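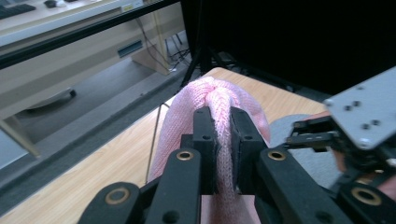
How often must the grip width be set again?
Set it again after every change of finger blocks, and at the start of each shared workshop session.

Section 5. Setting the Grip Width on the Morov Hand Gripper

5.1 Place the gripper on a clear bench and release the trigger fully. The links should come to rest without being pushed.

5.2 Check that both finger blocks sit square to each other. If one leans, loosen its two screws, straighten the block and tighten again.

5.3 Close the fingers on a single layer of knit cloth. Turn the stop screw clockwise until the cloth holds under a light pull.

5.4 Fold the cloth once and repeat. The stop screw should need no more than a quarter turn - if it needs more, return to step 5.2.

5.5 Open and close the gripper 8 times, then write the stop screw position in the build log.

Note: Printed links from Fivwood kit 336 and kit 661 have different pin holes. Do not mix them on one gripper.

Caution: Keep fingertips away from the link joints while the trigger is being pulled.

Caution: Do not oil the finger faces. Oil marks cloth and weakens the grip.

Continue with Section 6, Mounting the Wrist Plate.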